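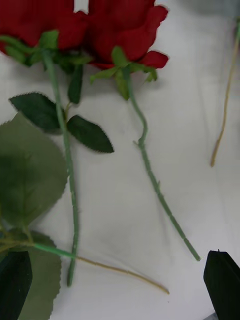

Fake Roses and a Table for Eight

2/14/23

I used to be terribly snooty about artificial flowers. My gran kept a bowl of them on the television, all gone the colour of weak tea, and every spring she gave them a bath in the washing-up bowl and stood them on the draining board. I swore I would never own a single one. Well, I am now a woman with a box of red fabric roses in the cupboard under the stairs, and I have grown so fond of them that I'm giving them a whole blog post on Valentine's Day, so Gran must be having a lovely time wherever she is.

It began with our supper. Every February a few of us get together and eat at one long table, couples and single people and whoever else is about, and this year it was my turn to have everybody. There were to be eight of us, which in our dining room means the good chairs, the kitchen chairs and the piano stool. I'd set my heart on red roses down the middle. Then I went into the florist on Skotgate last week and saw what they were asking for a dozen, and I came out again with a packet of seeds and a rather pink face.

I'm not grumbling about the florist, mind. She has to buy them in when the whole world wants them, and her shop is a joy. But I had a leg of lamb to pay for as well.

So I had a rummage at home, and there they were, left over from when we did the church hall for Karim Saber's wedding party. Karim had bought far too many and I'd said I would "look after" the spare ones, and then forgotten I had them. They'd spent all that time squashed under a bag of Christmas ribbon. I won't pretend they looked their best when I tipped them out. A couple were bent nearly double and one had lost its head altogether (it was in the bottom of the bag, poor thing, and went back on with a firm push).

If you've got some of your own that have been hiding in a cupboard, it's well worth giving them an hour. I put the radio on and made a pot of tea and thoroughly enjoyed myself.

The first job is dust. I use an old soft make-up brush, a big fluffy one, and work from the middle of the flower outwards so I'm not pushing it all down between the petals. A hairdryer on the cool setting does the deep bits. Please do it by an open window or out on the step! I did the first few over the kitchen worktop and then had to wash the worktop, the kettle and the toast rack.

Then the creases. Hold the flower upside down by its stem over a steaming kettle, well back from the spout and with an oven glove on, just for a few seconds, and then tease the petals out with your fingers. Fabric ones come round beautifully. I roll the outside petals back over a pencil so they curl away from the middle, the way a real rose does when it's been open a day or two, and I leave the inside ones alone. Do try it on one flower first, as I have known red dye to come off on damp fingers, and I'd hate you to ruin a whole bunch on my say-so. I don't bother steaming the leaves, I just bend them about until they stop lying flat, and I fold the green bits under the flower downwards a little so they can be seen.

Stems are where I always went wrong. I used to leave them all the same length and jam them in a vase, where they stood to attention like a row of fence posts. Hyun-seo Gil, who did flowers for a living before she had the twins, took one look at my efforts a few years back and told me to bend every stem at least once and never the same way twice. She was quite right. You want a gentle bend, nothing sharp, and if there's wire inside it'll stay where you put it. For cutting them down, use pliers with a proper cutting edge. I wrecked my good scissors on the first one and Fatos has only just stopped mentioning it.

In the end I didn't use a vase at all. I put a plain white cloth on the table, the big one from Petkov that I bought in the sale and have boiled more times than I can tell you, and I laid the roses straight down on it in twos, heads together and the stems going off at different angles. A few leaves, but no glitter, no little hearts. I did try some ivy from the back wall but there was a snail in it. People could see one another across the table, and when the lamb came in we simply scooped up a pair of roses and put them on the windowsill until there was room again. You could never do that with a big vase full of water.

Ironing the cloth took longer than everything else put together. My advice is to do it while it's still a bit damp and then put it on the table straight away, warm, and not fold it again. Any last wrinkles I go at with a spray bottle and the flat of my hand.

The supper was grand. Krum Tomić brought a plum cake so heavy that I needed both hands for it, and Abdelkrim Abdelaziz leaned over quite early on to smell the roses and was very gracious when he was told. We didn't get up from the table until gone eleven. I sent everyone home with a rose, on the strict understanding that I want them back, and I've had one returned so far, through the letterbox, stem first.

The others are going away tomorrow. I've learned my lesson about the ribbon bag, so this time they'll be in a long flat box, the one my winter boots came in, lying down with tissue between the heads. Write on the lid what's in it, too. Mine will say ROSES in capital letters, and it'll go on top of the Christmas things and not under them.

A few of you asked after my last post whether I'd share the plum cake recipe. It's Krum's mother's and it's written in a mixture of cups, handfuls and a language I can't read, but he has promised to sit down with me and go through it properly. I'll put it up as soon as we've managed one that rises. In the meantime I've got a white cloth with gravy on it soaking in the bath, and Fatos would like the bath back.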